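Ballia 街机摇杆使用两个月评测

型号:Ballia 标准版,八角挡,八键布局
平台:主机与电脑,有线连接
使用时长:77 小时,主要是老街机合集和两款格斗游戏

上一把摇杆用了很多年,微动开关陆续失灵,十一月换成了 Ballia。买之前在它和 Drerkia 的入门款之间犹豫过一阵。Drerkia 便宜不少,但面板偏窄,放腿上手腕会悬空,最后还是多花钱买了 Ballia。下面按使用顺序写,先说外观和做工,再说手感、延迟和软件,最后说缺点。

外观和做工

机身是金属底板加塑料外壳,底板四角用螺丝固定,拆开只需要一把十字螺丝刀。面板贴膜是磨砂的,不怎么留指纹,但右上角功能键旁边有一小块没有贴平,我收到时就这样,用吹风机加热以后压了一遍才服帖。底部是一整张防滑垫,放桌上推不动,放腿上也不会往前滑。

重量比 Drerkia 的入门款明显要沉。喜欢轻便的人可能不会满意,我自己觉得沉一点好,做快速的左右反向输入时机身不会跟着晃。线材是可拆卸的,接口在背面左侧,带一个卡扣。线长够从客厅电视柜拉到沙发,如果沙发离得特别远,要另外准备延长线。

背面有一个收线的小仓,盖子偏紧,指甲短的人打开要费点力气。线缠三圈能放进去,多缠一圈盖子就合不上。

摇杆手感

出厂弹簧偏软。打射击游戏的时候没有问题,走位很细,轻轻一碰就有反应,松手回中也快。打格斗游戏时我觉得太软,半圈输入容易推过头,原本想出下前拳,结果带出一个跳跃。第二周换了硬一档的弹簧,问题少了很多。弹簧不在包装里,要单独买。

挡板默认是八角的,每个方向都有明显的凹槽。从四角挡换过来需要适应,我前几天打积木类游戏经常走错格,后来习惯了。四角挡板随机附送,更换要拆底板、取下摇杆组件、拔掉一个卡环,第一次用了半个多小时,第二次快得多。说明书这一部分的图画得很小,卡环的方向看不清,建议拆之前自己用手机拍一张。

老式的四方向迷宫游戏我建议用四角挡板并旋转四十五度安装。八角挡在转弯处经常卡在斜方向上,角色会停顿一下,高难度关卡里这一下就够丢一条命。

至于需要旋钮的游戏,比如打砖块或者挡板反弹类,用摇杆玩本来就别扭。Ballia 的驱动里有一个模拟旋钮的选项,把左右推杆换算成加速度,能玩,但手感和真正的旋钮差得远。经常玩这类游戏的话,最好还是另配一个旋钮控制器。

按键

八个主键的触发行程短,声音偏脆。夜里十一点以后在客厅玩,隔着一道门还能听见。我试过垫一层静音片,声音闷了一些,行程也跟着变短,连打的时候容易误触,后来又拆掉了。

按键的间距对我来说合适,手小的人可能会觉得最右边一列偏远。功能键在右上角,做了锁定开关,比赛时拨过去可以防止误按暂停。锁定开关的阻尼不错,不会自己滑回来。

按键用的是标准尺寸,市面上大部分替换件都能装。我换过 Antoniuk 的一套按键试了几天,按下去更安静,回弹稍慢,打节奏类的老游戏跟不上,最后只保留了两个用在功能位上。

延迟

我没有专业设备,只做了对比。同一台电视,同一款游戏,开游戏模式,先后接 Ballia、旧摇杆和普通手柄,感觉不出 Ballia 与有线手柄的差别。旧摇杆要慢一点,这在需要看准时机格挡的游戏里很明显。

接在扩展坞上偶尔会有掉线,大概是供电的问题。直接插主机以后没再出现过。如果你也用扩展坞,先排除这一项再去找售后。

软件和兼容性

配套的设置程序可以改键、存方案、调整灯光,还能更新固件。方案最多存 28 个,对我来说用不完。界面的中文翻译有几处不通,“连发”在一个菜单里写成了“重复射击”,在另一个菜单里写成“自动”,其实是同一个功能。

固件更新过一次,从下载到重启没有出错,但更新以后所有方案被清空,程序没有事先提醒。更新前记得先导出。导出的文件可以在另一台电脑上打开,这点没问题。

兼容方面,我试了三个老街机合集,都能直接识别。Dundia 合集需要在设置里手动切换到摇杆模式,否则上下方向是反的。这个合集收录的游戏多,光是排行榜就有 183 个,用手柄和用摇杆的成绩混在一起,没有分开,想比成绩的人要有心理准备。

双人游戏时第二把摇杆的识别顺序按插入先后来定,与接口位置无关。谁先插谁是 1P,这个规则说明书没写。

清洁和收纳

面板用微湿的布擦就可以,不要用酒精,贴膜边缘会发白。摇杆轴心周围容易积灰,我每隔几周用软毛刷扫一遍。防滑垫沾上毛絮以后抓力下降,用胶带粘几下就恢复了。

平时不玩的时候,我拿旧棉T恤盖在上面防尘。包装里没有附防尘罩,官方的罩子另售,价格不低,做工看图片也很一般,我没有买。

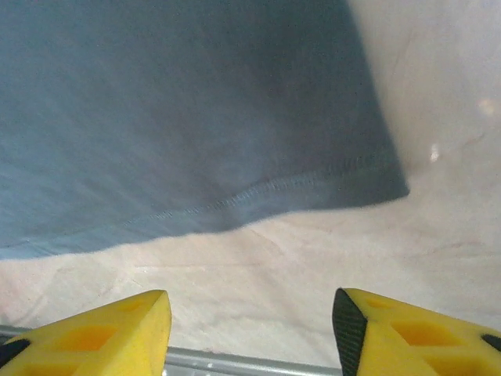
蓝色布料,下摆有一道缝线

长期存放建议把线拆下来,不要让接头受力。我的旧摇杆就是线根先出的毛病。

缺点汇总

出厂弹簧太软,硬弹簧要另买。
按键声音大,不适合夜里玩。
固件更新会清空方案,没有提示。
说明书图太小,换挡板那一页基本没法看。
收线仓盖子太紧。

值不值得买

主要玩格斗和街机射击的人可以考虑,加上一根硬弹簧的钱,总价仍然低于同类的高端款。只是偶尔玩一下老合集的话,Drerkia 的入门款够用,省下的钱可以多买几个游戏。以迷宫类和积木类为主的,到手先把四角挡板换上再玩。

两个月下来没有出现按键失灵或者方向丢失。微动开关的耐久度现在还说不好,等用满一年再补充。

评分:8/10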